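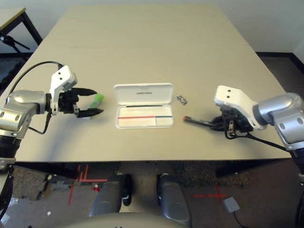

Did the permit help desk open on schedule?

The desk opened in August, two weeks behind the date in our grant agreement. The lease at Jelden Street was signed late and the phone line took longer than planned. It now runs every Saturday from 10 a.m. and helps groups apply for permits to hold marches and rallies in Willside.

Progress this period

We trained 16 people as assembly observers against a target of 12. The training was led by Shuzhen Han and covered the city's noise rules, what police may ask for at a checkpoint, and how to write up an incident the same day. Observers went to five rallies. Two of the write-ups were sent to the city clerk, and we have had a reply to one.

The plain-language guide to the permit rules is printed. We ordered 700 copies through Badirel and most have gone to libraries, unions and student groups. The section on sidewalk gatherings has to be redone for the second printing, as the council changed the notice period after we went to press.
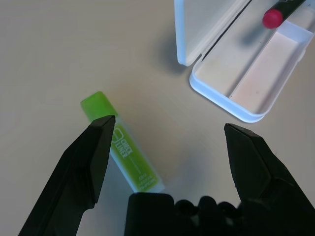
Is the permit backlog with the city getting any shorter?

Only slightly. Applications for weekday events are answered faster than they were in spring, but anything that closes a traffic lane still sits with the streets department until a few days before the event. Edeltraud Hämmerli has raised this with the deputy clerk twice and will do so again once the new fee schedule is out.

We use cookies to improve your experience on this site. Accept all | Manage settings 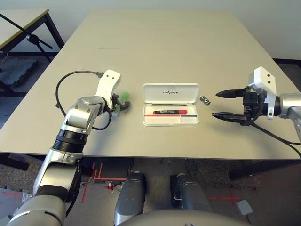
Budget and changes requested

Spending is under plan on travel and over plan on printing. We ask to move the unused travel money to the second printing of the guide. The Jiang translation contract is unchanged, with the first draft due before the next report.

We also ask to push the observer refresher course back one month so that it can include the new notice period.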